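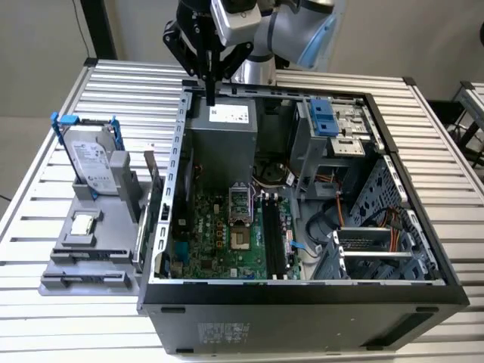 **old Dell tower, worth reviving or strip it for parts?**

**mossyporch** (14/05/2022)
So I've got one of those black Dell desktops on its side with the panel off and I can't decide what to do with it. CPU is already out, bracket's flipped up, hard drive is out too and still in its blue caddy. I paid 7 bucks for the whole thing at the Clerkel surplus sale in January and it's been taking up space ever since!

My thinking was: find a cheap used processor, put in a Prindatar SSD, and use it for music and recipes in the kitchen. Or I pull the board and power supply and keep the case for something else. Opinions?

**tin_lid**
Revive it. Used chips for those go for next to nothing, and an SSD makes an old office Dell feel pretty quick. Those blue plastic latches are so nice to work with too, I miss them every time I'm hunting for a tiny screw in my own case.

**Garrulous67**
Gonna disagree. Before you spend a cent, look hard at the gold pins in that socket. If the socket's been sitting open since January you may have a bent one or a dead board, and then you've bought a processor for nothing. Use a flashlight and look from a couple of angles. Do NOT poke at them with a toothpick, ask me how I know.

**mossyporch**
Ok, flashlight tonight. I don't have the plastic cover for it, is that bad?

**tin_lid**
Not bad, just close the bracket and keep your sleeves away from it. People on here panic about pins way too much.

**Garrulous67**
People on here also post "won't boot, help" every week lol

**bread.and.solder**
Whatever you do, don't pull the power supply yet! You want it in there to test with. And take pictures of the wiring before you unplug anything else. That knot of beige, black and red by the fan looks like a pain, and the orange and yellow bunch down the side is the kind of thing I always forget how to route back.

Also if you do go the parts route, most Dell boards don't play well with regular cases. I spent 3 evenings trying to get one into a Bundgaard case and gave up.

**kettlecorn_q**
Is the hard drive any good? I'd put it in a USB dock and check for somebody's old files. Wipe it either way. I use the Ridano dock, slow but fine.

**mossyporch**
Haven't tried the drive. Good point on wiping it. Leaning toward reviving if the pins look straight. Anybody know if I should swap the fan at the same time?

**tin_lid**
Dust it first and see how loud it is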